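Home | Galleries | Stems | Contact

Print this page | E-mail this page

Table Stock: Artificial Stems

Sorting notes for the Turcombe display order, compiled by Isabelle Tremblay. Stems are laid flat on the white table before they are assigned to an arrangement. Heads all point the same way, which makes a damaged petal or bent stem easier to find.

Stock for this order is blue hydrangea and red rose, both long-stemmed. The hydrangea is the pale shade; the darker one was dropped in December.

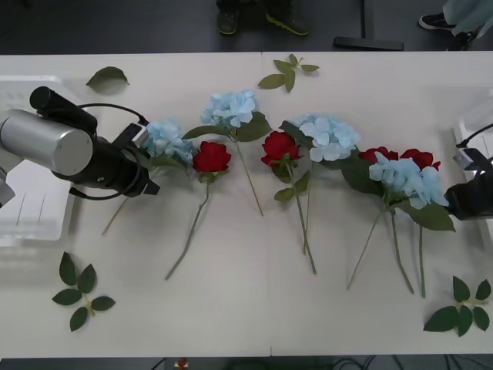 Rose heads are compact and take little space in a vase. Hydrangea heads are wide and set the spacing, so they go in first. Stems are cut to 40 cm only after the vase height is confirmed with Dexter Alcantara. Leaves stay on unless they fall below the rim.

Order reference: Esard 1105. Spare stems are stored flat, heads at one end.

Page updated June 8, 2022

Contact | Copyright Ambrosio Display | Back to top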